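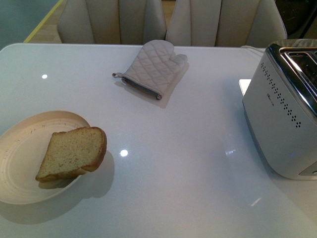

Plate, a slice of bread and toaster on a white table.

Sensory panel assessors (part-time) - Brornden
Ref. 334

Wistix runs descriptive testing of bakery products for mills and plant bakeries. We are recruiting assessors for the bread panel at our Brornden site, to start in January.

The work
Assessors score coded samples for crumb texture, crust, aroma, salt and aftertaste on a 100-point line scale. Sessions are held on weekday mornings and last two hours, with a break between sample sets. Samples may contain wheat, rye, barley, milk, soya and sesame.

Requirements
- aged 18 or over
- no food allergy or intolerance, and not coeliac
- non-smoker, including vaping
- able to attend 86 sessions a year
- clear written English

No previous experience is needed. Screening covers basic taste recognition, odour naming and a ranking test. Those who pass complete 8 paid training sessions before joining the panel.

Pay is hourly, monthly in arrears. Travel from Vomstead is refunded at the standard bus fare - keep tickets. Parking on site is limited.

Apply using the form on the Wistix recruitment page, quoting the reference. Closing date: 2025-08-07. Applicants already on the Yáñez confectionery panel should not apply.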